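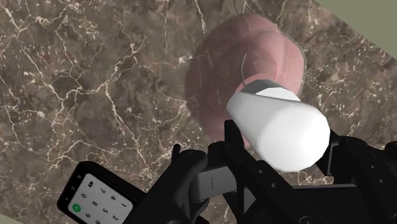 阅读时长:30 分钟

多出三叶纸,一场拍卖少了一件拍品

发布于2026年3月7日

斯基米斯拍卖行(Skimis)春季古籍专场昨天落槌,成交情况照例“令人鼓舞”。唯一不太鼓舞人的是第38号拍品:一册合订的旧书,开拍前一晚被撤下,展柜里换上一张打印的卡片,写着“应委托方要求暂缓”。委托方后来表示,自己是看到卡片才知道提过这个要求的。

撤拍的缘由说来简单。图录写这本书共35叶,完整无缺。来看预展的书商西村升(Noboru Nishimura)坐下来翻了一遍,翻出38叶。古籍行里,缺叶是常事,大家有一整套委婉的说法来对付,什么“尾部略有不足”,什么“按常见状态著录”。多叶就麻烦得多,词汇表里没有现成的条目。

“我以为自己数错了,”西村在电话里说,“所以又数了一遍。然后我请柜台的小姐数了一遍,她数出来37,我们俩都很高兴,后来发现她有两张粘在一起。”

那本书的主体是一部讲养蜂的小册子,书名译成中文大致是《蜂政辑要:论蜂群之治理、分家及其讼事,附失蜂追索之法》,印于十七世纪前期。作者不署名,只自称“一位久居乡间、多次被蜇之绅士”。书的内容比书名更长,也更啰嗦,开篇用了好几叶感谢一位贵人,感谢的措辞随着篇幅推进越来越像催款。真正讲蜜蜂的部分从第二章开始,作者在那里提出一个在当时看来颇为严肃的问题:邻居家的蜂飞进你的园子,停在你的梨树上,这群蜂该归谁。

他的答案是:看你有没有一路敲着铜盆追过去。敲了,蜂还是你的;没敲,或者敲到半路停下来吃饭,蜂就归了梨树的主人。书里举了若干判例,大多发生在作者自己身上,也大多是他输。

后面合订的是一本更薄的东西,讲桶匠和量器,作者另有其人,印工也差得多,有几行字歪到页边去,好像急着下班。把这两样东西订在一起的人,想必是某位既养蜂又酿酒的旧藏家,也可能只是手边恰好有两本薄书和一张够大的牛皮。旧时合订本的逻辑,有时候就是牛皮的逻辑。

斯基米斯给这册书的估价是400镑。按这一行的行情,这个价钱意味着拍卖行认为它值得拍一张照片,但不值得请专家。图录说明写了四行,其中一行在讲书脊的颜色。

多出来的三叶夹在两本书之间。它们跟蜜蜂没有关系,跟桶也没有关系,纸张稍厚,字体另是一种,页眉上印着一行字:“卡顿渡口应收诸费之表”。

卡顿(Katon)是河边的一个小镇,渡口早没了,现在有一座桥,桥头有一家卖炸鱼的铺子。镇上的人对渡口的了解,主要来自铺子墙上一幅画,画里的渡船比河还宽。关于渡费,过去大家只知道曾经有过一张印出来的价目表。知道这一点,靠的是甘丁图书馆(Gundine)收藏的一册杂订本,那册书卷首有一份旧人手写的目录,第三条写着“卡顿渡费表,三叶”。翻到该有这三叶的地方,什么也没有。目录写得工工整整,东西不见了。历任编目员处理这件事的办法,是在卡片上写“第三种未见”,一代一代抄下来,抄得也很工整。

西村升供职于服部书店(Hattori),专做法律与行政类的旧书,治安官手册、教区账目、道路修缮条例,凡是当年没人爱读、如今仍然没人爱读的,他都收。他说自己来看预展,本来是冲着另一件拍品,一部讲度量衡的法令汇编。“那本书的状态很好,好到我怀疑从来没有人打开过。我看了五分钟就看完了。还有一个钟头才有火车,所以我去看蜜蜂。”

他坐的位置靠窗。按他的说法,看纸要靠窗,看价钱要背光。第一样引起他注意的是手感:翻到蜂书末尾,纸忽然硬了一点。第二样是虫眼。

说到虫眼,有必要多讲两句。书虫打洞,是不看标题的。它从封面进去,一路吃下去,穿过献词、正文、勘误表,吃到不想吃为止。同一册书里相邻的纸叶,虫眼的位置自然是对得上的,一叶一叶挪一点点,连起来就是那条虫走过的路。有些书商讨厌虫眼,拿纸浆去补;西村说他从不补,他觉得那是书里最诚实的一份证词,虫子没有理由撒谎。

那三叶纸上有虫眼,位置靠近下方的外角,一共两处,一大一小。前面的蜂书在那个位置干干净净。后面的桶书也干干净净。也就是说,那条虫要么是空降的,要么这三叶纸当年跟别的书住在一起。

他把位置描在一张火车时刻表的背面,然后果然误了火车。

第二天他去了甘丁图书馆,填了一张调阅单。调阅单上有“研究目的”一栏,他填了“虫”。阅览室的工作人员据说看了一会儿,问他是不是要找自然史部门。

杂订本调出来之后,事情进展得很快,快得跟这家图书馆一贯的作风不大相称。第二种文献的末叶,外角下方,两处虫眼,一大一小。第四种文献的首叶,同样的位置,也有两处。时刻表盖上去,对上了。中间正好空着三叶的距离。那条虫在这里吃进去,在那里吃出来,中间这一段路,现在躺在斯基米斯的展柜里,挨着一只卖相很好的地球仪。

图书馆方面起初的反应是请他把时刻表留下。

目前能够拼出来的经过是这样的,其中有些环节各方说法不一,有些环节各方都没有说法。

30年前,甘丁图书馆把一批杂订本送出去重装。当时的书面记录保存得很完整,包括送出去多少箱、用什么车、司机签字,连绳子的费用都有。唯独没有记每册多少叶。承接的装订作坊几年以后就关了门,账本下落不明,作坊的地址现在是一家洗衣店。店主很客气,说经常有人来问路,来问书的倒是头一回。

比较厚道的一种猜测是,重装时书页拆散,几家的活摊在同一张工作台上,三叶纸滑进了邻居的那一摞。当时作坊里若正好还有一册私人送来的养蜂书,那么卡顿渡费表就会顺理成章地成为养蜂学的一部分。蜂书的书主拿回去,看到皮子换新了,很满意,放上书架。图书馆拿回去,看到皮子换新了,也很满意,放上书架。两边都没有打开看。

不那么厚道的猜测也有,这里不写了,图书馆的法律顾问在来信里建议大家都不要写。

支持厚道一说的人举出的证据,是那三叶纸本身。倘若有人存心偷,总该偷点值钱的。那册杂订本的第五种是一张折叠的河道图,手工上色,拿到市面上随便都比渡费表值钱,它至今好端端地待在原处,连折痕都没有新的。放着图不拿,拿走一张过河价目表,再把它缝进一本讲蜜蜂的书里,这种贼的心思很难揣摩。

反对的人则说,手写目录与实物不符这件事,重装之前的卡片上就应该看得出来。于是大家去查卡片。卡片上“第三种未见”几个字,用的是圆珠笔,没有日期。图书馆内部为这支圆珠笔讨论了一个下午。有一位已经退休的编目员被请回来辨认笔迹,看了以后说像自己的,又说自己从来不用蓝色。

拍卖行的处境稍微尴尬一些。图录上“35叶,完整”这几个字,按惯例是可以追究的。买家拿回去发现少了,可以退货;发现多了能不能退,条款里没有写。斯基米斯的图书部发来一份简短声明,说著录“系依据书中所附旧签条”,而旧签条“在其书写之时无疑是准确的”。这句话我们读了几遍,认为它的意思是:写签条的人数过,我们没有。

签条确实存在,贴在封底内侧,墨水褪成了茶色,写着“全,卅五叶”。它应当写在重装之前,那时候蜂书和桶书加在一起确实是这个数。换句话说,旧藏家数得对,装订匠没数,拍卖行抄得也对。三方里有两方没有犯错,书还是错了。

图录的电子版已经修订。现在第38号拍品下面写着“叶数待核”。印出来的图录改不了,斯基米斯给订户寄了一张勘误小条,小条上把“卡顿”印成了“卡顷”。据说已经有人在收集这张小条。

至于那三叶纸上写了什么,倒是整件事里最少有人问的。西村抄了一份,念给我们听过几段。

渡费按人、按牲口、按轮子分别计算。一个人空手过河,一文;背着东西过河,一文半;背着另一个人过河,按两个人算,但被背的那位如果是岳母,船夫可酌情。一匹马比一头牛贵,理由是马会踢。羊论群,不论只,群的大小由船夫站在岸上目测,赶羊的人不服可以请治安官来数,治安官的酒钱由输的一方出。鹅一律不渡,鹅会游泳。

轮子那一节写得最严。两轮车、四轮车各有定价,独轮车另立一条,说独轮车“以其仅有一轮,向来自谓当减半,今定为不减”。从语气看,定价的人受够了推独轮车的。

夜里过河加倍,有雾加倍,夜里又有雾则不是四倍,是“随船夫之良心”。西村说他做了这么多年行政文献,在价目表里见到“良心”这个词还是第一次,通常它们在布道书里,而且没有标价。

还有一条讲蜂。他念到这里停了一下,我们以为信号断了。那一条说,携蜂箱过河者,每箱加收一文,蜂若在船上飞出,船夫弃桨不为失职。

也许这就是三叶纸混进蜂书的原因,也许不是。假如当年装订作坊里有个学徒,手里拿着散落的几张纸,不知道该归哪一摞,低头看见一个“蜂”字,抬头看见台子上正好有一本蜂书,那他做出的决定,放在任何一家图书馆里,都算得上有依据的分类。这一说目前在服部书店内部最受欢迎。甘丁图书馆的态度是不予置评,但据说编目部有人听了以后点了点头。

接下来的问题是归谁。

图书馆认为渡费表是自己的,目录、虫眼、空缺的位置都能作证。委托方是一位不愿具名的继承人,从叔父的书房里接过来这册书,对蜜蜂没有兴趣,对渡口也没有,只是觉得既然有人想要,那它大概就不止400镑了。他的代理人提出,书是善意取得,多年来公开放在书架上,任何人都可以来看,只是从来没有人来。图书馆的代理人答复说,放在叔父的书架上不算公开。双方目前就“公开”一词交换了三封信。

有意思的是,《蜂政辑要》第二章讨论的恰好就是这类事情。一群蜂离了自家的箱,落进别人的园子,住下了,过了些年,两边都有话说。依照那位多次被蜇之绅士的意见,关键在于失主有没有敲着盆追。图书馆这30年里显然没有敲过盆,它在卡片上写了“未见”。写“未见”算不算敲盆,书里没有讲到。

西村把这一段复印下来,给两边的代理人各寄了一份。他说他没有立场,只是觉得既然书就在案子里,不妨让它也说两句。图书馆的代理人回信致谢,并指出该书在现行法律中不具效力。继承人的代理人没有回信,但在下一封信里引用了它。

还有一个技术上的枝节。三叶纸现在缝在书里,要拿出来就得拆线。拆线要征得书主同意,书主说先谈价钱;谈价钱要先鉴定,鉴定的人说缝着看不清水印,最好先拆线。眼下的办法是把整册书放在斯基米斯的保险柜里,保管费由双方平摊,每周开柜一次,让两边的人各自看一眼,确认它还在。第一次开柜时双方都带了人来数,数字一致,据在场者说,那是双方至今唯一达成的共识。

卡顿镇上也有了一点动静。镇议会在例会上用几分钟讨论了此事,有议员提议由镇上出面把价目表买下来,挂在桥头。另一位议员问挂出来以后是否需要执行。炸鱼铺的老板愿意提供墙面,条件是不要遮住那幅画。镇上有个推独轮车送货的园丁,听说了“今定为不减”那一条,表示四百年过去了,他还是觉得不公平。

甘丁图书馆则决定清点其余的杂订本,看看当年送出去重装的那一批里,还有没有别的书吃进了邻居,或者被邻居吃掉。计划在6月开始。这一回会逐册数叶,数两遍,由两个人分别数,数字写在纸上,纸放在信封里。有读者来信问,为什么不早点数。馆方答复说,早先的工作重点在于书目的完整性。

清点工作已经预先有了一点收获。编目部在找那批重装清单时,从抽屉底下翻出一张没有架号的散叶,四边裁得很齐,是某本书的勘误表,上面列了一串错字,唯独没有说是哪本书的错字。照着这些错字去找书,理论上可行,只要找到一本恰好在那些地方错了的就是。编目部认为可以交给实习生。

我们问西村,他最初想买的那部度量衡法令后来怎么样了。他说没有买到,他在甘丁图书馆比对虫眼的时候,那一件正在接受书面委托,他忘了递单子。拍给了电话里的一位买家,价钱不高。

服部书店没有从这件事里得到任何收入,这一点店主在电话旁边补充了两次。图书馆送来一张感谢状,装了框,名字拼对了,日期空着,说是等事情有了结果再填。斯基米斯送来下一季的图录,免费,附一张便条,欢迎西村先生继续光临预展,并提醒他预展时间改为下午,到四点为止。

他翻了翻,说里面有一本讲水井的,写着“42叶,完整”,他打算去看看。四点半有一班火车。

(本文发稿时,第38号拍品仍在保险柜中。本报上周的预告将其称为“一部罕见的论蜜蜂渡河之书”,当时是误读了来稿,现在看也不算全错,但仍予更正。)

相关阅读
旧书店的猫不参与估价,店方重申
教区账本里的一笔“杂项”,研究者仍在看
书脊上的字写反了:一位装订匠的答复

读者来信

编辑先生:贵报称古籍行里没有形容多叶的词,此言不确。先师当年称之为“添丁”,登记时用红笔。只是他一生用过一次,后来发现是把包书纸也数进去了。

编辑先生:文中说鹅一律不渡,理由是鹅会游泳。牛也会。请问渡费表对此如何解释?
(编者按:已转西村先生。他回复说渡费表没有解释,牛那一条旁边有人用墨水写了一个字,看着像“同”,也可能是墨点。)

编辑先生:我住在卡顿,桥头铺子那幅画是我祖父画的。船画得比河宽,是因为他先画的船。

编辑先生:我手上有一册桶匠与量器的书,跟报道里合订的后一种似乎是同一版,也有几行歪到页边。我一直以为是自己这本印坏了,打算退给卖家,现在决定不退了。只是我这本缺最后一叶,不知能否请保管方下次开柜时代为看看,那一叶上桶到底装满了没有。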